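I'd been promised a look at the new packing line at Wodard, and the first thing Theda Engelhardt did was walk me straight past it to the lunchroom. "Tea first," she said. "You can't talk to people in there without shouting." So we had tea, and a very good slice of lemon cake, and she told me how the place used to run.

Theda has been a shift lead at the grocery depot in Sastbridge for years, and she started on the odd-items bench, where anything that wouldn't go down a chute got picked by hand. Fruit, roots, bread, the stray bit of kitchenware. "You'd do 600 picks before lunch and your wrists knew every one of them," she said. "I loved the girls on that bench. I did not love the bench."

These days there are 20 people on her shift, the same as before the arms came in, which was the first thing I asked (of course it was!). Five of them have moved across to what everyone calls the desk. They sort out the picks the system isn't sure of, and before a new item goes live they watch it being tried over and over in the simulator, which Trellov supplies along with the software.

Hussam Sabbagh runs the desk. He came off the forklifts, had never touched anything like this, and now he can't stop talking about vegetables. He pulled up a run on his screen while I dragged a chair over.

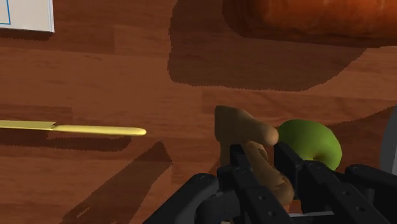
Tight quarters in the simulator: a knobbly root between the gripper's fingers, with a green apple right beside it.

"An apple's easy, it's round whichever way you come at it," Hussam said. "Ginger is my nightmare. Every piece is a different shape, so where do you grab it?" He flags the grips he wouldn't have used himself, and someone at Trellov reads his notes. He's written 119 of them since January and he's a bit proud of that, I think.

Does he miss the floor? "I miss moving. I've put on weight, my wife will tell you." He'd like the desk job rotated so people get half a shift sitting and half on their feet, and Theda's been pushing for the same thing. The pay's another sore point. Desk work is still graded the same as picking, and she reckons that's wrong when people are being asked to learn so much more.

Not everyone wanted to learn it, either. A couple of the older pickers tried the desk, hated the screens and went over to receiving, and Theda won't hear a word against them. "They gave it a fair go," she said. "I'd rather have them happy on the dock than miserable in a chair."

We finally went through to the line around three, and she was right, you do have to shout.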